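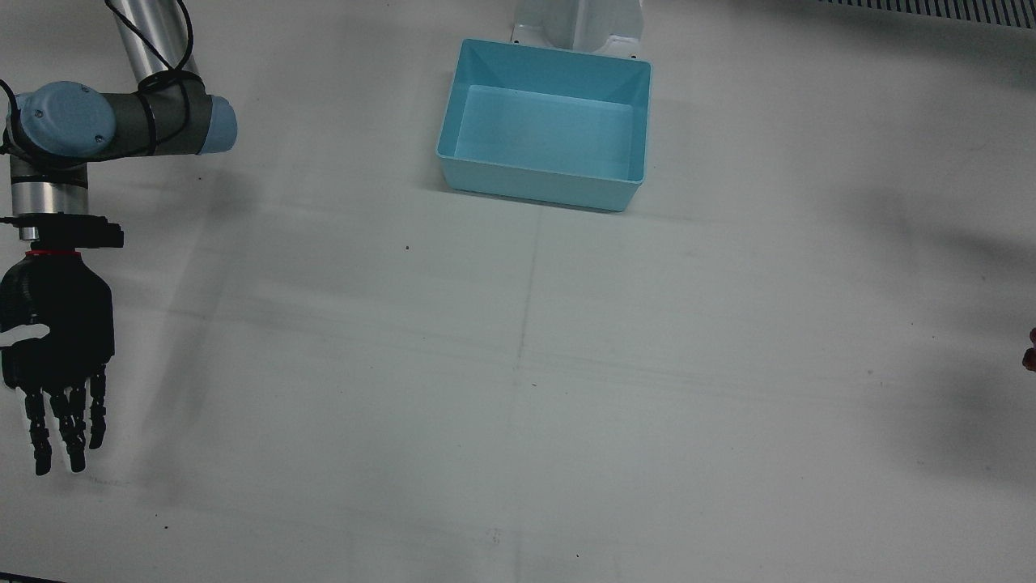

Pale, off-white tabletop. Shows everything, still my favorite.

How I Paint an Old Table Off-White (and Get It to Stay That Way)

I've painted a lot of tables at this point, mostly secondhand ones, and I get more emails about off-white tops than anything else on this site. So I finally sat down and typed out the whole process, including the parts I used to skip and then regretted. You'll need a long weekend for the work and then a good chunk of patience afterward while the finish gets hard. Sorry about that second part!

What you need

A can of bonding primer (the kind that says it sticks to glossy surfaces)
A quart of enamel paint in off-white, satin
A small can of clear water-based topcoat
A 4-inch foam roller and a couple of spare covers
An angled brush for the edges
Sandpaper in medium and fine
Dish soap, a bucket, old T-shirts
Wood filler and a putty knife

My last table was a clunky Kendberg dining table I picked up for $123, and everything on that list came to another $147. The paint was the expensive bit. I used Budska satin enamel in a shade called Gornby, which looks almost gray in the can and then dries into this lovely soft eggshell color. Any decent cabinet or trim enamel will do. I wouldn't use leftover wall paint, though. I did that on my very first table and every coffee mug left a ring and then took some paint along with it.

Wash it first

Kitchen tables are greasy even when they look clean. Wash the top with warm water and a good squirt of dish soap, then wipe it again with plain water, then let it dry overnight. Get under the lip of the edge too, where people's hands go when they pull their chairs in. If you sand before you wash you just grind the grease in deeper, and the primer will pull away from it in little round craters. (Ask me how long I spent blaming the primer.)

Fill and sand

Press filler into the dents and leave it a tiny bit proud, then sand it flush once it's dry. Go over the whole top with medium paper, just until the shine is gone. You don't have to get down to bare wood. Vacuum, wipe with a damp T-shirt, and run your palm across it with your eyes closed. I find way more bumps that way than I do by looking.

Prime

One coat if the table was already light, two if it was dark or has any orange or red to it. Pine knots will need a dab of shellac primer or they'll come through yellow by August. Sand lightly between coats with the fine paper, and wipe off the dust every single time.

Paint

Do the edges with the brush and then roll the top right away while the edges are still wet. Thin coats! I roll the short way first, then finish with long light strokes the full length of the table, and then I leave it alone. If you spot a missed patch after ten minutes, let it be and catch it on the next coat. Going back over half-dry enamel makes a texture like orange peel — it will not level out on its own and you'll be sanding it flat again the next morning.

I do three coats and wait overnight between them. My evening coats have come out better than midday ones in summer, when the roller was dragging before I got to the far end.

Topcoat

Check that the can says non-yellowing. Oil-based clear coats go amber over pale paint and it's heartbreaking. I brush on the Oyewole water-based matte, 2 coats, with a quick pass of 200 grit in between.

Then wait

It'll feel dry in an hour but it's soft underneath for weeks. I use placemats and keep anything heavy off it for a month. No tablecloths either, they can stick. For everyday cleaning I use a damp cloth with a drop of dish soap. Pen marks usually come off with a little baking soda paste, rubbed gently. Turmeric I haven't solved yet, so if you have a trick for that, please leave it in the comments.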